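Field Clinic Walk-Through: Checklist and Comments
Site: Alton field clinic, October round
Checked by: Ross MacAulay

First up, a huge well done to the Alton crew. Running a clinic this close to the shelling is hard enough, and the place is in far better shape than on my last visit!

1. Shelter and blast protection
Sandbags to window height on the road side: YES
Shelter reachable from both wards: YES
Shelter door opens outward: NO
Comment: The sandbagging is terrific, really tight work. The shelter door still swings in and catches on the bench. Please rehang it before the next convoy comes through.

2. Windows and glass
Film on all panes: PARTLY
Beds clear of windows: YES
Comment: 3 panes in the dressing room have no film yet. Beaudoin has a roll left over in the store at Sarau, so ask for that one first.
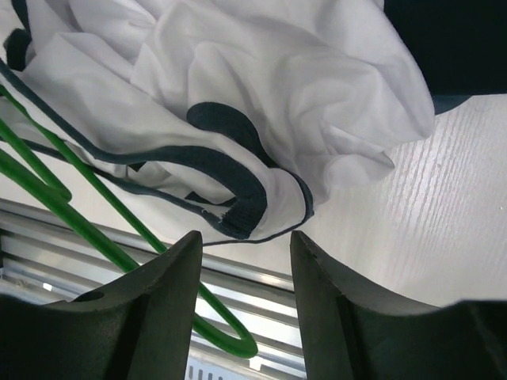
3. Water and power
Tank full (1000 litres): YES
Generator started from cold: YES, second pull
Fuel stored away from the building: YES
Comment: I love the new tap stand. The generator log has a gap in it, so please fill it in at every start, even the short test runs. The exhaust hose needs a new clamp.

4. Alarms and drills
Siren heard in every room: YES
Drill held this month: YES
Head count done at the end: YES
Comment: Everyone who could walk was under cover in 2 minutes, and the stretcher teams weren't far behind. Brilliant effort! The night shift hasn't had a turn yet. Try one at 20:00, just after handover.

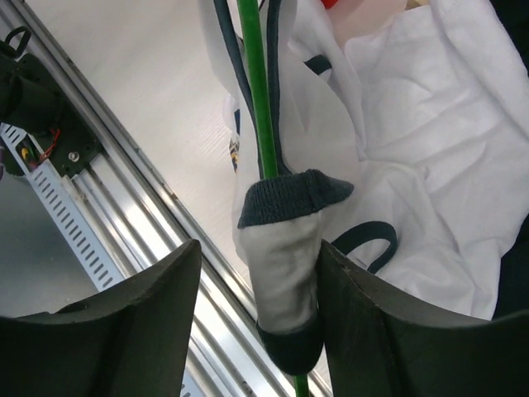 5. Marking and access
Roof emblem clean and clear: YES
Ambulance lane open: NO
Comment: Two utes were parked across the lane when I arrived and were moved straight away. Paint the kerb if you can find the paint. The Otel road is the only way out for ambulances while the bridge is closed, so the lane has to stay open day and night.

6. First aid stock
Tourniquets at each door: YES
Burn dressings in date: YES
Stretchers: 20, all with straps
Comment: Great labelling on the shelves, and I'm pinching the colour system for Sarau.

Result: PASS, with items 1, 2 and 5 to be fixed and signed off by the shift lead.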